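In Defense of the Stuff on the Floor

My tenants' association in Skorninville sent around a flyer the week before the holidays, urging all of us to "reclaim our floors" by New Year. There was a drawing of a floor on it. The floor had nothing on it and looked lonely.

I have been thinking about that flyer ever since, mostly while stepping over things.

The case for a bare floor is easy to make, and it gets made every December by people with matching bins. You can sweep it. You can cross it in the dark. Visitors will assume you have your life in order, and visitors are usually too polite to open the closet. I grew up in a house in Wellunska where nothing touched the floor but feet and furniture, and I can report that we were no happier than the people next door, who kept a canoe in the hall.

What the bare-floor people leave out is that the floor is the largest shelf you own. My apartment has 2 proper shelves, both full since May, and a floor that goes all the way to every wall. I pay rent on the whole of it. It seems wasteful to use it only for walking.

There is also the matter of remembering. Once I put a thing in a drawer, I have as good as mailed it to another country. A scrap of paper on the planks, on the other hand, stays with me. I see it in the morning. I see it when I come home. By the fourth day I feel bad enough to pick it up and read it, and by then it is usually a receipt for a sandwich, but the system worked.
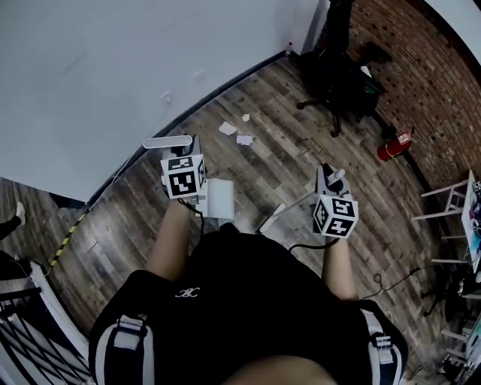

I grant that there are limits. I don't hold with food on the floor, or anything with a cord that runs across the way to the bathroom. A friend's building had a flood from upstairs, and the people who came out of it best were the tall-shelf people, and they have not let the rest of us forget it. Fire extinguishers ought to be up on the wall on their hooks, where you can grab one without looking. I know this. Most of us know this, and a good many extinguishers live on the floor anyway, next to the chair that has become a coat rack.

The chair deserves a word. Every room that gets any real use has one chair that is no longer for sitting. It begins with a single sweater. You tell yourself the sweater will be there an hour. Soon the chair has a second sweater to keep the first one company, and from then on guests are shown to the other chair. The flyer calls this a "clutter magnet." I call it a closet on wheels, and mine rolls very well.

I did try the other way. Two years ago I bought the Lemach system, a set of stacking trays that cost 98 dollars and came with a booklet. The booklet wanted me to sort everything I owned by how often I touched it. I sorted for a whole weekend. At the end of it I had a tower of trays, and since I had nowhere else to put the tower, I put it on the floor. It's still there. It holds up a lamp.

My downstairs neighbor subscribes to Sundaram, a home magazine printed on paper so heavy you could tile a roof with it, and she passes the old ones up to me when she's done. I have read them with care. In 200 pages of living rooms I did not find one wastebasket, one phone charger or one bottle left standing in a corner with its cap on. I don't know where those people keep their bottles. I worry about them.

So I won't be reclaiming my floor by New Year. I may sweep around the edges, as a courtesy to the association, and I'll move the magazines before somebody slips on one. The rest can stay where it is until I need it, or until I move out and find out what it was.

Posted Dec 26, 2018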